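Skudmont Support > Tickets > 2463
Product: Prarnia desk unit, black
Status: Awaiting customer
Priority: 4

Unit will not sit flat. The base plate and the box on top of it rock as one when the front corner is pressed. No play between the two parts. Checked on the white table in the Pelletier room, main lights on. 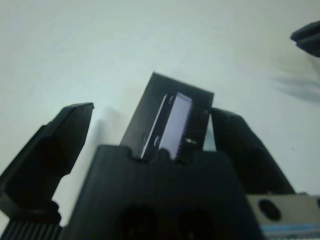

The rock is small, but enough to shift the unit when a lead is plugged in. Turning it end for end moves the high corner with it, so the fault looks to be in the base and I have stopped suspecting the table. I kept away from the crack in the tabletop for both tries.

Feet checked by touch. 2 of them feel lower than the others.
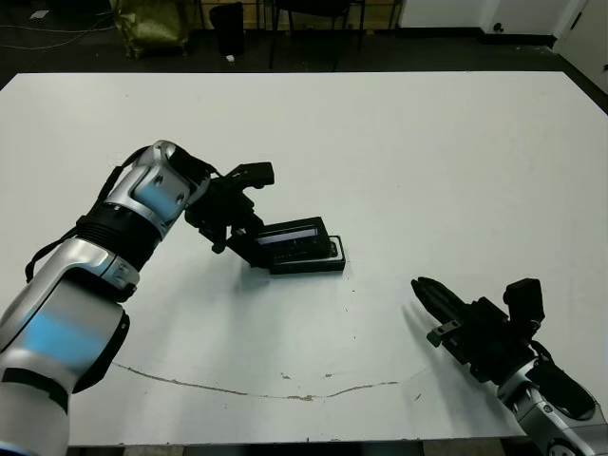

White table, crack towards the near side.

Update, 16:00. Feet pressed home by hand and the unit set down again. Slightly better – a folded sheet of paper still slides under one corner. Screws not touched, as the Pliltamow guide says to leave them alone under warranty.
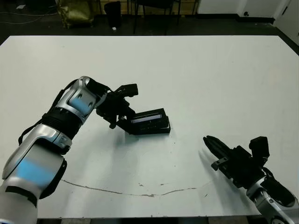 Skudmont Support: Thank you for the update. Please don't pack the corner with paper or card. Peel off the low feet, wipe the recesses with a dry cloth and refit them. Old adhesive under a foot is the usual cause.

Done as asked. There was a ridge of adhesive in one recess, now scraped out. The second was clean. Refitted both and left the unit overnight before testing. The rock remains at one corner only.
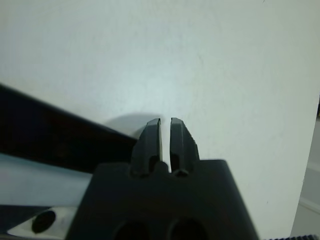
Skudmont Support: In that case we will send a replacement set of feet. Fit all of them, old and new stock differ in height. Please confirm the delivery address and we will keep the ticket open.

Address confirmed – same as on the order.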